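Kondatus Home
Shop / Table / Pads and underlays

Ernetti Table Pad, cut to size
$89 for the standard rectangle
Color: oatmeal or charcoal
In stock, ships rolled

Okay, I have been wanting to put this page up since June and I'm so happy it's finally live! The Ernetti is the pad I use under my own tablecloths at home, and I've been talking people into it at the counter for so long that my sister asked if I was getting a cut. (I own the shop. So, yes, sort of.)

If you've never owned a table pad, I get it. It's a big plain rectangle that goes under the pretty thing, and you'll never see it once it's on. I went years without one. I had a drawer full of lovely tablecloths and a dining table with three white rings on it, plus a fourth one that I blamed on my brother-in-law and still do. Then a rep left me a sample from the Planditz mill, I threw it on the table that night, and the cloth on top just sat differently. It looked heavier and smoother, like a restaurant table. Plates stopped clacking too, and I hadn't even known that bugged me!

What it's made of

The top is a brushed cotton and polyester mix, dense and a little fuzzy, so the cloth grips it and doesn't go wandering toward whoever is leaning on the table. The underside is a thin rubbery layer that stays put on wood, glass or painted tops. The whole thing weighs 900 grams per square meter (sorry, the mill works in metric and I'm not touching their numbers). In plain words, it's thick enough to feel under your hand and thin enough that wine glasses stand up straight. I tried a thicker one from another maker and every stemmed glass on it wobbled. Never again.

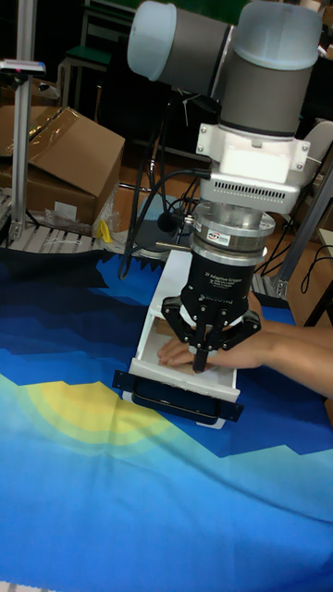 Patterned cloths are where the Ernetti really earns its keep, at least in my house. A plain white cloth hides a lot of sins underneath, but a pattern shows every ridge and seam in the table, and your eye goes straight to the spot where the repeat bends. If you like a printed cloth over the whole tabletop, like the one in the photo, put the oatmeal pad under it. The charcoal is gorgeous, but it can shadow through the pale parts of a light print. I'd keep charcoal for dark solids and for heavy linen. And if you're not sure, hold your cloth up to a window. If you can see your fingers through it, go oatmeal!

Sizes

The standard rectangle fits a six-seat table with a small drop on each side. You can trim it with ordinary scissors, and it doesn't fray, so there's no hemming. I cut mine flush with the edge of the table because I hate a lumpy corner. Plenty of customers leave an inch hanging over, and that looks fine under a long cloth.

For round and oval tables, send us the widest measurement each way and we'll cut it here in the shop. Please measure the table and not the old tablecloth. I say this with love, having cut one very expensive oval for a table that was a rectangle.

For extension tables, I'd order two pieces, one for the table closed up and a strip for the leaf. Butt them together and run your hand over the join. A single huge pad works as well, but then you've got to store a huge pad, and mine lived behind the couch for most of a year before I gave in and cut it.

Heat and spills

Warm plates, coffee cups and a teapot are all okay. A casserole straight from the oven still needs a trivet, please. The pad slows heat down, but it isn't a pot holder, and the backing can soften and stick if you park something really hot on it.

Spills soak into the top layer and stop at the backing if you get to them in decent time. Lift the cloth, blot, and let the pad air out before you cover it again. I once left a damp one overnight with the cloth still on and had to wash both. It all came out, but the smell the next morning was not my favorite.

Washing

Cool machine wash, gentle cycle, no softener. Softener flattens the fuzzy side and then the cloth starts sliding. Hang it over a shower rod or a railing with the backing facing out. No dryer and no iron, ever. If it arrives with a curl from being rolled, lay it backing side down overnight with a few books on the corners.

One thing to know before you buy: don't put it on a freshly oiled or waxed table. Timo Fröhlich at the mill was very firm with me about this when I called, and he's right. Oil finishes need time to cure, and any rubbery backing can mark a soft finish. Wait until the surface feels dry and hard, then try a scrap in a corner for a few days. We'll tuck a scrap into your order if you ask for one in the notes.

Ernetti or Reinholz?

I get this question a lot, as we carry both. The Reinholz is the quilted one with the vinyl top. It wipes clean and it's brilliant for little kids and craft tables, and it costs less. But it's slippery, so you'll want clips or a fitted cloth, and it crinkles a bit when you lean on it. The Ernetti is quieter, drapes better and feels so much nicer. For an everyday kitchen table with toddlers, I'd honestly steer you to the Reinholz. For a dining table you dress up on weekends, Ernetti all the way.

What customers are telling me

"Bought it for the noise, kept it for the look. My old linen cloth looks brand new on this."

"Cutting it was easy, but use long scissors. I used kitchen shears and my edge is wavy. Under the cloth you can't tell."

"Smelled a bit rubbery for two days, then fine."

That last one is fair! Unroll it near an open window and the smell goes off pretty quickly.

Shipping and returns

Orders go out on a cardboard tube in two or three working days. Custom cuts take a few days longer, depending on how many ovals I have waiting. Uncut pads can come back within a month for a full refund. Cut ones can't, so do a paper template first if you're nervous. Newspaper and tape work great.

Item number 487. Please put that in the subject line if you write to me about it, plus the color, and your table measurements if you want a custom cut.

Page updated September 29, 2025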